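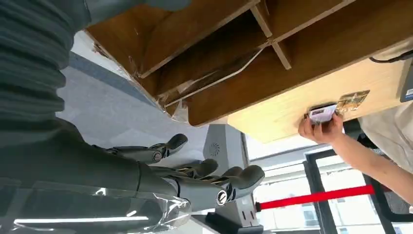

Hi all, quick update on where we're up to with the Ullau study room fit-out, covering April.

The big news is the furniture! The desks from Marino finally came, 41 of them, and we've been unwrapping and checking ever since. Some still have plastic on the corners and I'm in no hurry to pull it off while people are carrying things through the doorway. I love the colour of the wood, a warm orangey brown with a paler panel, and the little divided compartment will be handy for chargers and notebooks.

Labelling is slower than I'd hoped. We're checking each desk against the delivery list before it goes to its spot, and four came with the wrong paperwork (Marino is sorting that out, no charge to us). Cables are next. I'd like them tidied along the panels before the students get in, but the clips from Skalik are on back order, so that bit will slide into next month.

Money-wise we've spent $2074 of the extras allowance, mostly on delivery and the second lot of shelving. I'd like to hold the rest for lamps, if you're happy with that? We have about 57 on the wish list and Arero has offered to quote. I'll send their numbers through as soon as I get them.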